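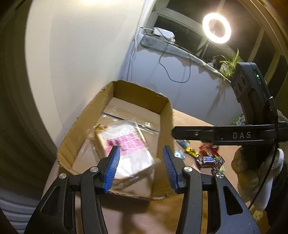 The Evar percussion quartet played Katsaros Hall in Trolluvville in April, free entry, and I did the sound. A few people asked afterwards for the channel list and the settings, so I have written them up while I can still read my notes.

The hall seats 600 and has a flat floor, a shallow stage and plaster on three walls. The rear wall is brick with a curtain that can be drawn across it. I drew it. With the curtain open, a single clap from the stage comes back as a clear slap, and a low drum comes back as two drums. With it closed the slap is gone and the room is left with a fairly even tail, a bit long below the range of the male voice.

The quartet brought two marimbas, a vibraphone, a set of four tom-toms, two bass drums laid flat, and a table of small things: woodblocks, temple bells, a ratchet, stones. They wanted very light reinforcement. Their view was that the audience should be unable to tell whether the loudspeakers were on, and I agree with that for this kind of music.

I used 14 inputs. Each marimba had a pair of small condensers above the bars, set apart by a little less than half the length of the keyboard. The vibraphone had one pair, slightly higher, to keep the motor noise down. The toms shared two microphones, the bass drums had one each from underneath, and the small table had a pair on a short bar. That leaves two for the room, on a tall stand behind the third row, which went to the recording and were never sent to the loudspeakers.

The desk was the hall's own Zosto. It is an old model and the screen is dim, but the preamps are quiet and the filters do what the numbers say. I set high-pass filters on everything except the bass drums. On the vibraphone I set it higher than I usually would, as the lowest bar is well above the rumble and the stage boards carry footsteps.

Ringing out the system took longer than planned. One narrow resonance at 2864 Hz showed up on both marimba pairs and on the small table, and a notch on each channel moved it around without removing it. The cause was a loose metal grille on the left loudspeaker. I tightened two screws and took the notches out again. I mention it as I spent most of the afternoon break on equalisation that turned out to be a screwdriver job.

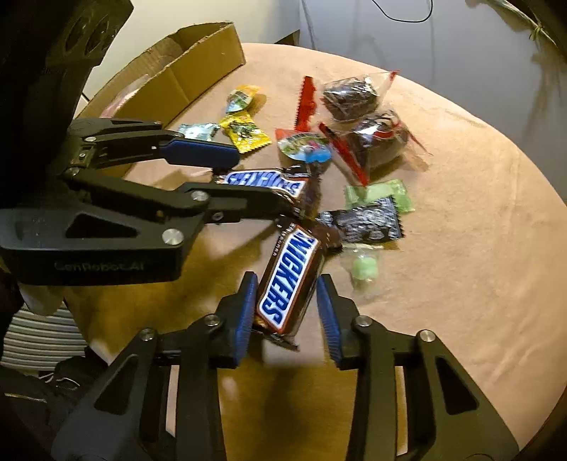 Delay was simpler. The loudspeakers stand forward of the instruments, so without correction the amplified sound arrives first and the ear places the marimba in the loudspeaker. I measured from the middle of the stage to the line between the cabinets, entered that, and added a few milliseconds. After that the image stayed on the players from every seat I tried. The front corners are still a compromise, and anybody sitting there hears mostly the nearest instrument.

The doors opened at seven and 525 people came in. A full room made more difference than I had allowed for. The low tail shortened, the bass drums lost weight, and I brought both up by three decibels during the first piece. The top end needed nothing. I had left the vibraphone slightly bright in the empty hall on purpose and it settled by itself.

The third piece is for stones only and runs from near silence to something quite loud. I rode the one pair by hand. A compressor would have held the peaks, but it would also have lifted the ventilation in the gaps, and the ventilation at Katsaros cannot be turned off with the doors shut. There is one place in the recording where my fader move is audible, just before the second entry. I have left it in.

Two changes for next time. The bass drum microphones should come from above, at the edge, as the view from underneath gives plenty of level and very little stick. And the room pair should go back another two rows. Where it stood it picked up a programme being folded and unfolded through the whole of the second half.

The recording is with the quartet, and it is up to them whether any of it goes online. The raw files are at 24 bit and I am keeping a copy until they decide.

Recent posts
Marimba microphones: overhead or below the bars?
Repairing a stage box with a cracked shell
Measuring the curtain at Katsaros Hall
Zosto desks: replacing the screen backlight
Cable lengths for small halls
Brass band outdoors in Trolluvville, with wind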